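Can a machine put the washing away yet?

Last updated: April

My sister asked me over dinner whether she should wait for a robot before buying a new tumble dryer. She was half serious. She has three children and a bedroom that works as a clothes depot, and she had seen one of those clips where a machine folds a towel and sets it on a shelf. I said buy the dryer. She asked why, and I gave a poor answer, so I am having another go at it.

I spent 11 years fixing packing lines before I moved to a desk job, and people still assume I will know when the house robot is coming. I don't. But I do know what makes a job hard to hand over, and laundry has nearly all of it.

Start with the pile. On a packing line, parts arrive one at a time, the same way up, at a known spot. Somebody was paid to make that happen, and that was often the most expensive bit of the line. A bed with clothes on it has had no such help. The garments lie on top of each other, many of them black, with sleeves going under other things. Before any folding starts, the machine has to decide where one item stops and the next one begins.
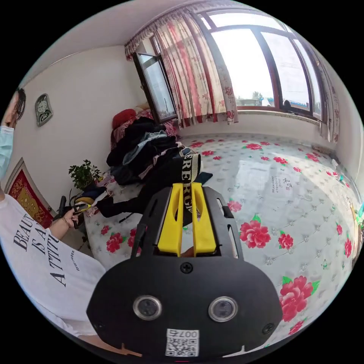
I tried this on myself one evening with the lamp off and the curtains half closed. Three black tops and a pair of black leggings. I got it wrong twice, pulled the leggings out by what I took to be a sleeve, and fixed it without thinking. That last part is what matters. I felt the waistband and knew. Most machines I have worked with would have carried on folding the leggings as a top until something jammed or a person hit the stop button.

Prapai Khamphan, who I used to share an office with, now works on grippers at a small firm called Harkance. We talk on the phone most months. Her view is that picking up cloth is close to solved if you don't mind where you pick it up. Two fingers, a pinch, lift. Picking it up by the place you want is another matter, and letting go of it so that it stays flat is harder again. She told me they spent 40 working days on the shoulder seam of one kind of T-shirt. At the end of it they could do that T-shirt.

She also said the hand matters less than people think. A plain pair of fingers will fold a shirt perfectly well if a person is moving them. I believe her. You can fold a shirt wearing oven gloves if you are patient. What the person brings is knowing what to do next, and that is the part everyone is now trying to teach by showing the machine thousands of goes at the same chore, in real rooms, on real beds.

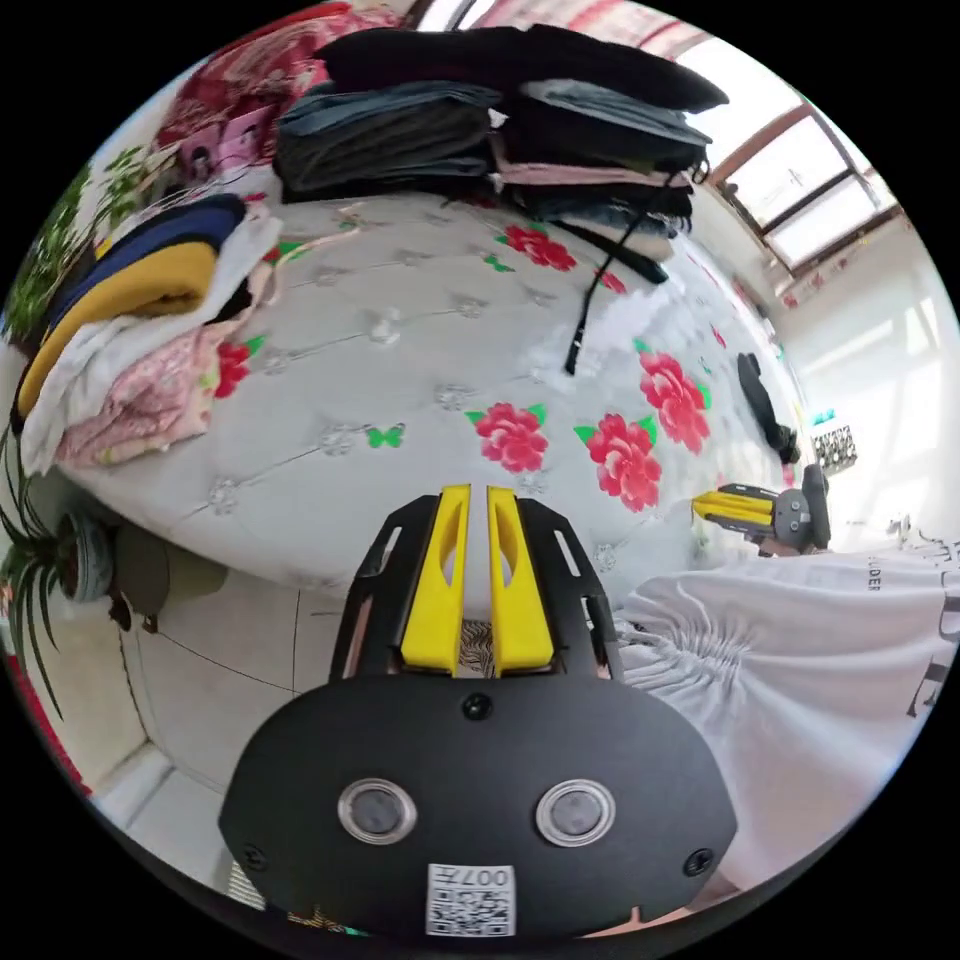 What I would count as done

I would not count a clip. I have made clips for trade shows and I know how many tries go into a good one. A chore is done when I can leave the house, come back, and find it finished to a standard I would accept from a teenager.

For washing, that means a mixed load. Jeans, school shirts, something with a hood, something with straps, socks. The machine gets no help sorting and nobody smooths the bedding for it first. If it drops a sock on the floor it picks it up. If it meets something it cannot fold, it sets that aside and carries on with the rest.

By that test we are not there. Two years ago I went to see a demonstration at Paisan, a laundry that does hotel work near the ring road. Their line handles 700 flat sheets an hour and I could have watched it all afternoon. Sheets are rectangles and every one is the same. When I asked about staff uniforms, the manager pointed to a table where four people were folding by hand. They had tried a machine from Hukora for the uniforms. It did well on the tunics and badly on the trousers, and after 59 days it went back.
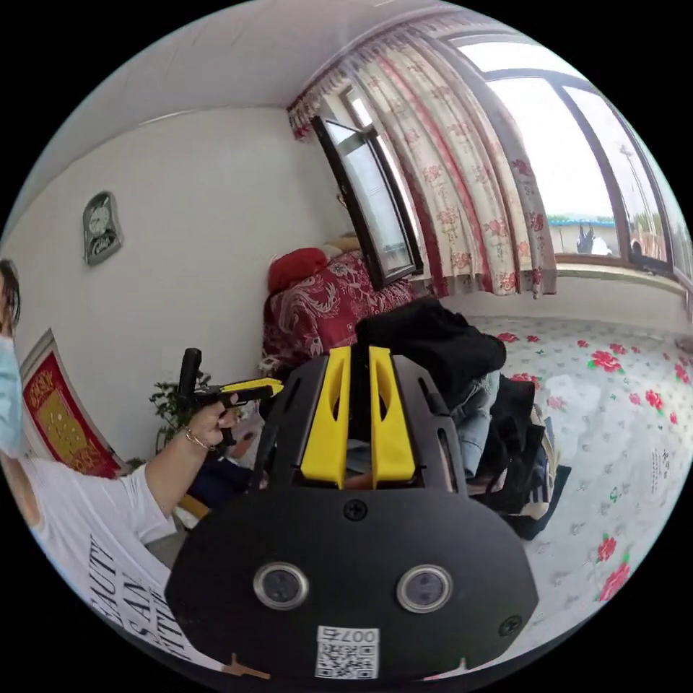

Homes are worse than that laundry in nearly every way. The light changes through the day. The bed sags, so a thing laid on it slides towards whatever is heaviest. There are plants and curtains and chargers. The bedding itself may have a bold pattern on it, and it will certainly have creases. A factory engineer would take all of it out of the room before starting, and a family is not going to do that for an appliance.

Then there is speed. Prapai's rig takes 3 minutes over a shirt on a good run. My mother takes eight seconds, while talking. I don't think speed is a real objection, though, as my dishwasher is far slower than I am and I would not give it up. If something worked through a heap of clothes from nine in the morning until the school run, I would not care how long each one took. I would care a great deal about having to watch it. 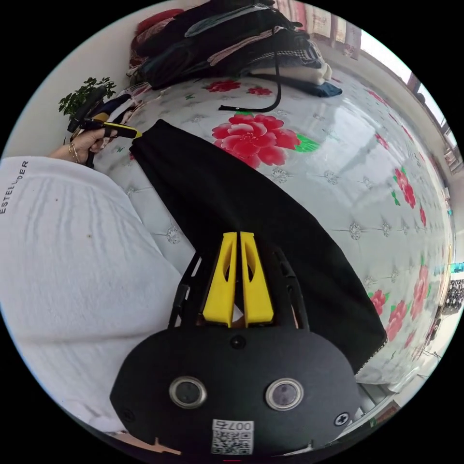 One garment laid out on a flat surface is the easy end of the job, and it is where most of the good results come from. Spread out, a top has corners you can find. The fold is then two or three moves. Getting from the heap to that point is most of the work, and I'd like to see more people publish their numbers for that stage on its own. Nustmont did put theirs out, to their credit. They were low, and the write-up said so plainly.

I'm more hopeful than I was five years ago. Back then the cloth work I saw was all special cases, one program for each item. Now the same system will have a go at something it has not met, and sometimes gets a decent result. On the shop floor I think we'll see it first in sorting, where a mistake costs little and somebody is standing nearby anyway. Homes will come later — I would not put a year on it.

My sister bought the dryer. It has a setting that texts her when the load is finished, and she has already turned that off.

Recent posts

Why the palletiser always stops at lunch
Robot mowers and wet grass, second season
Four things I would ask before buying a used conveyor
Dishwashers: the house robot we already have
Notes on gripping bags of flour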